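Teaching caddy insertion by hand vs. remote control

ferrule_361
Task is putting a drive caddy back into the cage of a Dell desktop. Wrist camera, two-finger gripper. I have 295 demos by remote control and the policy still stalls at the mouth of the cage. Would hand guiding the arm give cleaner data?

Sorin Neagu
Hand guiding gives smoother paths. It also puts your forearm in the wrist view, and the policy will learn to expect it. What does the camera get just before the approach?

ferrule_361
Typical view, case on its side:
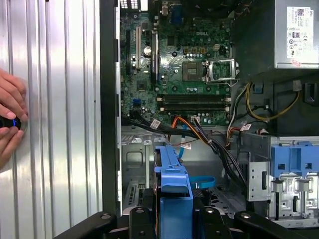

Wrist view, caddy in the grip, cage at lower right.

The cables are in a different place every episode. I suspect it keys on them.

buzatu_bench
I'd stay on remote control. You are seeing the caddy from its narrow edge and the linkages fill both lower corners, so there isn't much cage left to look at. Regrip or tilt the camera before you record anything else.

Sorin Neagu
Disagree on tilting. That throws away all 295. The cage is visible enough. The weak part is the last bit of travel, where the operator feels nothing through the controller. I would hand guide only that segment, then replay it with hands clear and record the replay.

buzatu_bench
Replay drifts if the case moves at all. We tried it on Flonik and dropped it after 2 days.

ferrule_361
Case is clamped now, it wasn't in January. Playback through Flodutix runs at 3000 ms per segment, slow enough to stop by hand. I'll record a batch of replays and keep the camera where it is.

Sorin Neagu
Keep the failed replays in a separate folder. Post the stall rate for both sets.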